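Keeping the Prurus cell on its feet

The Prurus hand has three fingers, and on any given morning two of them are in a good mood. The third has opinions about its cable. Anyone taking a turn at the Hinard cell this fall should plan on meeting it before coffee.

Start-up is the same as it was in August. Power the arm, let it find home, then open and close the hand 23 times with nothing in it. Yes, all 23. Five will look perfectly fine, and the trouble likes to show up after that. Listen for a click on the close. A click means a fastener has worked itself out again, and the driver is in the top drawer, where it has been every time somebody has asked.

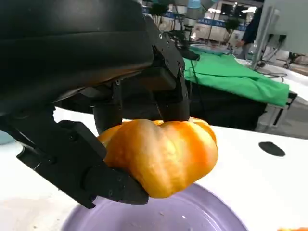
HINARD, 18 October 2019

Peppers remain the test load of choice. They are lumpy and shiny, and no two sit in the fingers the same way, so an orange bell pepper held over the lavender bowl will show up a lazy thumb faster than the calibration block ever did. Watch the thumb tip: it should press from below, with the two upper fingers resting on top. If the upper pair does all the work, redo the thumb zero in the Monov panel and save it. Saving it is a separate button. We have all learned this separately.

Wipe the fingertips every eight runs with a dry cloth. Leave the spray cleaner alone; it makes the tips slick for the rest of the day, and the pepper bill is high enough.

The log now stands at 3,394 grasps on the current set of finger joints. Bajpai sells replacements in pairs, for a hand with three fingers, so the spare drawer contains an odd number of everything. Please write down which joint you take.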